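Subject: Re: [handheld-grippers] Pads for soft, dark cloth?

Hi Noura, hi all,

Noura Hakim wrote:
> We've been going back and forth on finger pads for the
> clothes-folding set. The Lerovetti ones are grippy but they seem
> to drag whatever is underneath along with them. Has anybody tried
> the blue textured pads on anything darker or fluffier than a
> T-shirt? Also, does the tracking hold up in a real bedroom? Ours
> is lovely on the bench and then sulks as soon as there's a bed
> in the way.
> Noura

Yes to the blue pads, and I'm a bit of a convert! I've been running them against the old Awad set on the same two-finger grippers for most of October, in bedrooms, on duvets, with all the clutter left where it was. Black cloth is the hard bit, as you'd guess. It's one big dark blob to the camera, and if the thing has been folded already you can't tell which layer you're about to get hold of. Pale stitching helps more than I expected (helps me, anyway, when I'm going through the recordings afterwards looking for an edge).

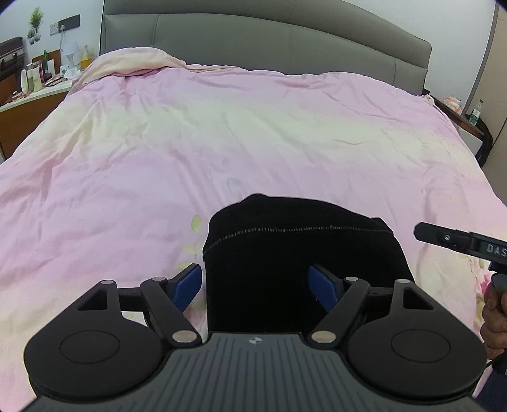
I did 31 picks with each set of pads, always black on top of a thin bedspread, which I think is your dragging problem exactly. The Awads brought the bedspread up with them 10 times. The blue ones did it too, but far less, and when they did it was nearly always my fault for coming down too steep. Come in flatter than feels natural, let the tips touch, then close slowly. If you squeeze the handle in one go you get a fistful of bed.

I haven't got Lerovettis here so I can't compare those, sorry. If you have a spare pair I'd happily put them through the same 31.

Velvet is a funny one. I was sure it would slide straight out, and with the Awads it mostly did, but the texture on the blue pads seems to catch the pile nicely. The trouble is more that you end up pinching a great soft loop of it, and then the fingers vanish behind the cloth and the view from the wrist is mostly fuzz. I've started leaving a second or so with the jaws open and in clear view before every pick, so there's something sensible to line up against later.

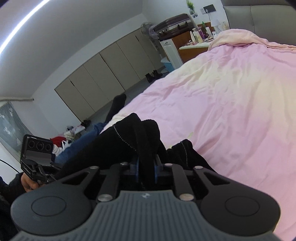
On tracking: mine sulks too, though less since I moved to the Rakach build of the controller software. Plain wardrobe doors and white walls are the worst, there's just nothing for it to hang on to. A messy dressing table is brilliant! I now ask people not to tidy up, which goes down very well. Bright ceiling lights are a nuisance if you tilt the gripper back, so I keep mine pointing down at the bed until I'm properly started.

Out of 532 clips from the Parkberg flats I threw away far more for lost tracking than for bad grasps, so if you've only got time to fix one thing I'd start there and leave the pads for later.

One question back to you, Noura. Are you wiping the pads between garments? Mine pick up fluff like mad and I have a feeling they get worse through a session, but I've not kept proper notes on it. I've been using a damp cloth. Somebody on here once mentioned sticky tape and I can't find the message now.

I'll put the pick sheet up in the shared folder tonight once I've sorted out the column names.

Cheers,
Jo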